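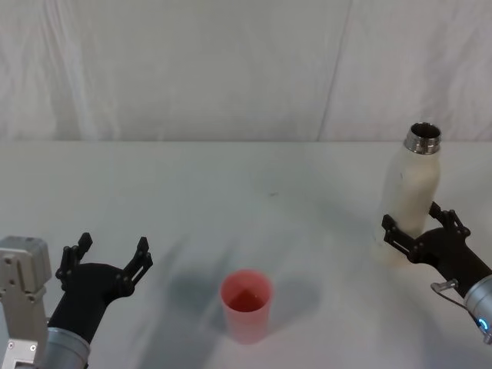
The pink cup, on the white table in Ebenezer's workroom.

I'd been wanting to talk to Ebenezer Acheampong about his drinking things ever since he wrote to us at Gilance last June – 857 words on one bottle! So on January 18, 2025 I finally went over, and the first thing I asked was why the cup is pink.

"It was the last one at Mavside," he said. "I wanted blue. Now I'd be annoyed if you gave me a blue one."

He likes plastic you can see through, and he likes a cup that gets wider toward the rim. Glass makes him nervous. He's 56 and says he has broken enough of it. 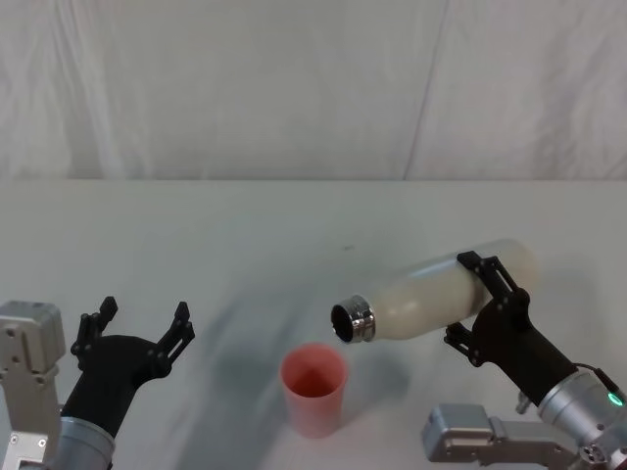
The white bottle, tilted above and to one side of the cup.

We got onto pouring pretty fast. Ebenezer has opinions. "People tip too far, too soon," he told me. "Go slow and keep the neck low. And don't fill it to the top, you still have to carry it." I fill mine to the top every time, and I told him so. He looked pained.

The bottle is the one he wrote to us about, and I think it's his real favorite.

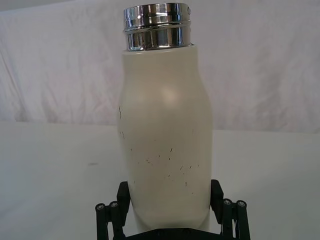
I asked if the scuffs bother him. "The first scratch did. I was upset for a whole evening! After that you stop looking." His sister offered to buy him a new one, and he turned her down twice. What he does fuss over is the shiny metal at the top, and he goes at it with a dry cloth most Sundays. 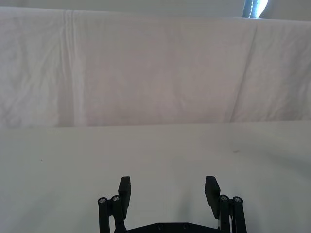

White tabletop, white cloth behind.

And all that white? "I like to see the color of a thing," he said. He wanted gray at first, then hung the cloth and left it up. It creases if you so much as breathe near it, and he has given up ironing it. Next he's thinking about a second cup, for guests. I voted for green.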